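Eating at home on a budget, month four

I said in August that I would write down how the cheaper eating was going, and then I didn't. So this is a catch-up post. It covers what I cook on weeknights, what I stopped buying, and the bean thing a few people asked me to explain.

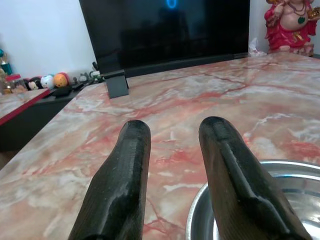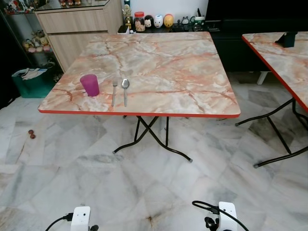 The short version is that my grocery spending went from 120 a week to 70. That is for two adults, and it includes dish soap and paper towels but not coffee, which I count separately because I am not willing to cut it.

Most of the savings came from planning dinners before going to the store. I had read this advice many times and ignored it, mainly because the meal plans I saw online had a different recipe every night with a different list of ingredients. I don't want to cook like that. My plan is a list of 22 dinners we both like, written on the back of an old calendar page. Each week I pick five from the list. The other two nights are leftovers or eggs.

When I pick the five, I try to pick ones that share something. If I buy a cabbage, then two of the dinners should use cabbage. A whole cabbage is a lot of cabbage. Last week it went into a noodle stir-fry and then a soup with sausage, and the last quarter got sliced thin with vinegar and salt and eaten as a side for a few days.

I also changed stores. I used to do everything at Baltovero, which is close and open late. I still go there for milk and bread. For dry goods I now go to Skasura every third week and buy rice, lentils, flour and oil in the bigger sizes. The drive is longer and the parking lot is bad. It is still worth it for the rice alone.

Sausage comes from Ziółkowski, the deli out past the bus station. It costs more per pound than the supermarket kind, but one link cut small will season a whole pot, and the cheap stuff I was buying before needed a full package to taste like anything. They also sell rye bread ends in a bag for very little if you go before noon.

Now the beans. I cook a pound of dried beans at a time. I soak them overnight in salted water, drain them, cover them with fresh water, and simmer with half an onion and a bay leaf until they are soft. That can take an hour or it can take two and a half. Old beans take longer and you can't tell how old they are from the bag. I divide them into 3 containers with some of the cooking liquid. One goes in the refrigerator and the rest go in the freezer. Leave room at the top of the containers or the lids will pop off.

What I stopped buying: bagged salad, canned soup, flavored yogurt, and anything in the freezer aisle except peas and spinach. I miss the frozen dumplings. I tried making them and it took a whole afternoon, so those may come back.

Things that didn't work were the homemade granola, which we ate twice as fast as the boxed kind, and the big bag of onions. Half of them sprouted. I buy onions loose now, four or five at a time.

The Skiltham farmers market closes for the winter soon, so I will have to work out what to do about vegetables. Probably carrots, more cabbage, and squash while it keeps. I have one good squash recipe and could use another. If you have one that isn't soup, please leave it in the comments.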